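Thread on the Holurier lantern walk, as a few of you asked how it went and whether it's worth going next year. Long one, sorry.

1/ It's held every November, after dark, from the old Bakmont mill down to the river. People carry a paper lantern for someone who has died. It started as a small thing between neighbours and now it has road closures.

2/ This year the organisers gave the first part of the evening over to people who died while sleeping rough in the town. There was a reading of names before anyone set off. 70 names, going back as far as the night shelter's records go. No music until it was finished.

3/ The reading took longer than the programme said. The crowd stayed quiet for nearly all of it. A few families with very small kids moved off to the food stalls and came back later, and I didn't see anyone mind.

4/ Some entries were a first name only. One was "man, Stasov Street, winter". They read that out the same way as the rest.

5/ Then the walk itself. The route was changed this year and now goes along Stasov Street instead of over the footbridge. It's flatter, and much better if you have a pushchair or a wheelchair. It's also narrower, so there was a long wait at the corner by the chemist's.

6/ The organisers say 1000 lanterns were handed out. They ran out before the last group set off, so the people at the back walked with phone torches or bike lights. If you want a lantern, be at the mill by 5.30pm.

7/ Lanterns are free. There's a bucket at the gate and this year it all went to the Mathur night shelter, which has beds for 180 people across the winter and is full most nights by December. The shelter also had a table with a sign-up sheet for the breakfast shift.

8/ Food: three stalls, all cash only. Soup was good. The dumpling queue was so long that I gave up on it.
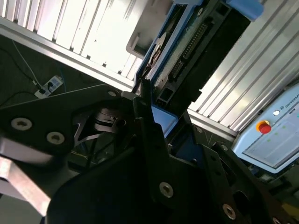

9/ One reply already, from someone who has been going for years: I thought the names should have come at the end, by the water, when everyone had their lantern lit. At the mill half the people near me were still parking or looking for their friends and they missed it.

10/ I can see that. The trouble with the river end is that people drift off as soon as they've put their lantern down, and there's no room for speakers on that bank. The mill yard has a stage and power. They could perhaps start the reading later.

11/ Others have asked if it has become too sad for children. Mine were fine. They asked questions on the way home and we answered them. The second half is still brass band, drums and people in daft hats, same as it always was.

12/ Practical bits. The car park behind the mill shuts at 5pm. The last bus back is at 9.40pm and it was packed. Wear boots, the river path was deep mud from the lock onwards.

13/ The shelter is still collecting names for next year's reading. If you knew someone who should be on the list, there's a form at their front desk. You don't need to be family.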